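Storing Small Parts and Supplies in Clear Containers

Choosing a container

Use clear plastic with thick, ridged walls. Ridges stiffen the wall and give a better grip with gloves on. A wide round mouth allows contents to be checked from directly above without lifting the container.

Filling and weight

Keep the fill level 12 mm below the rim. Limit each container to 800 g on an open shelf. Heavier stock goes on the bottom shelf, whatever its size.

Labeling

Put the label on the side wall, at mid height. On faceted or ridged plastic, use a tie-on tag; adhesive labels lift at the edges. The Wisau shop uses tags punched at one corner.

Color and glare

Orange shows up well through clear plastic against a dark gray surface. Glossy surfaces and clear rims reflect overhead light as white patches, so shift the container or the lamp before reading a level or inspecting the contents.

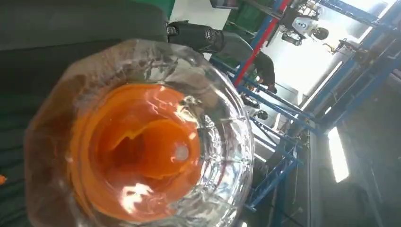 Cleaning

Wash in lukewarm water with mild soap. Brush along the ridges. Air dry upside down before refilling.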